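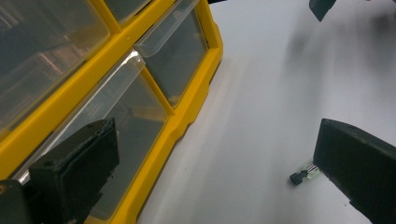

Where can residents take small screws, hinges and other fittings that they no longer need? From this month the Tornness repair room accepts them at the side counter, and sorts them into drawers where other people can find them again.

The repair room in Tornness has opened a parts corner for the public, after a winter in which most of the work was sorting. The corner is in the back half of the old Guden hardware store, which closed two years ago and left a large stock of loose fittings behind. The room's members received 2966 items from the store, and until February these were kept in paint tins, bread bags and biscuit boxes under the stairs.

Now the small pieces are being moved to plastic organizers with clear drawers. One of them is yellow, with drawers of different sizes, and it is used for the pieces that visitors ask for most often. The large drawer is meant for cabinet hinges and handles. The long lower one is for wall hooks and picture wire, which are difficult to store in a short drawer without bending.

The parts corner is open on the first and third weekend of the month, from 10 a.m. until 2 p.m. A visitor may take up to 16 small pieces at one visit without paying. For larger things, such as door handles, castors and drawer runners, there is a charge of $2 each. The money goes to the rent and to new labels.

According to the notice on the door, the members first tried to arrange everything by size. This did not work well. People came with a broken thing in their hand and asked for "the part for a kitchen cupboard" or "something for a bicycle basket", and they did not know the measurement in millimetres. So the drawers are now arranged by the place in the home where the part is used: kitchen, bathroom, windows, furniture, garden. Inside each group the order is still by size, and a steel ruler is attached to the counter with a string.

Clear drawers were chosen after some discussion. They were a little more expensive than closed metal ones, but a visitor can look for the correct colour of hinge before opening anything, and fewer drawers are left open on the counter. The members also ask that no drawer is taken out completely and carried to the tables. In January one full drawer of brass screws was dropped on the floor near the heater, and the sorting had to be done again from the beginning.

Donations are welcome, with a few conditions. Parts should be clean and free from heavy rust. Nails that have been used before are not accepted, and neither are batteries, light bulbs or opened tubes of glue. Mixed jars may be left at the counter, but the members would be grateful if wood screws and machine screws are separated at home first.

Two local businesses have given support. The Tang bakery next door lets visitors use its parking places after noon, when its own customers are fewer. Jarard, the locksmith on the harbour road, has donated a tray of cabinet keys and will look once a month at locks that the repair room cannot open.

The room hopes to have 2000 of the items in labelled drawers before the end of the summer. Bathroom and window parts are nearly ready. The garden group has hardly been started, and hose connectors are still in a bucket beside the counter, where visitors are free to search for themselves.

Persons who would like to help with sorting can come to the side entrance at 9 a.m. on any opening day. Reading glasses are a good idea, as the marks on some bolts are very small.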